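4.3 Folding guest garments with the Pilimar unit

Read section 4.2 (Room entry) first. Allow 12 minutes per room for the first week, whatever the sales sheet says. The Astau brochure promises that attendants will be "freed for guest contact." At the Gikitz property the attendants were freed to stand next to the machine. Plan your shifts accordingly.

Before you start

1. Make the bed completely. The unit needs a smooth duvet as its work surface.
2. Check that the guest has asked for folding on the service card. No card, no folding.
3. Empty all pockets by hand. The unit does not check them.
4. Switch on the bedside lamp and open the door to the hallway. Dim rooms cause most of the faults in our log.

CAUTION: Keep hands off the duvet while the arms are moving. The stop button works, but the arms take a moment to settle.

Folding a T-shirt

5. Lay the shirt flat with the collar toward you and the hem toward the headboard, or the other way around. The unit accepts both. It does not accept sideways, despite what the training video shows.
6. Select GARMENT, then SHIRT, then LONG FOLD. Press START.
7. Step back to the doorway and stay where you can see the bed.
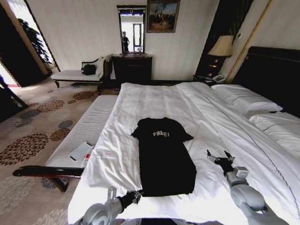 8. If fault 711 appears, press STOP, lay the shirt out again and restart. After a second 711, fold it yourself and move on. An experienced attendant does this in seconds.
9. Write every hand-finished garment on the shift sheet.

NOTE: Step 9 matters more than it looks. Until June, hand-finished shirts were logged as the machine's work, and room quotas went up on the strength of it. Aishwarya Murthy in housekeeping asked for the change, and the quotas are under review until August.

Do not use the unit for silk, knitwear or anything with loose straps. D'Souza, our service contractor, does not cover damage to guest property.

Section revised 22 Jun 2023. For charging and storage, go to 4.4.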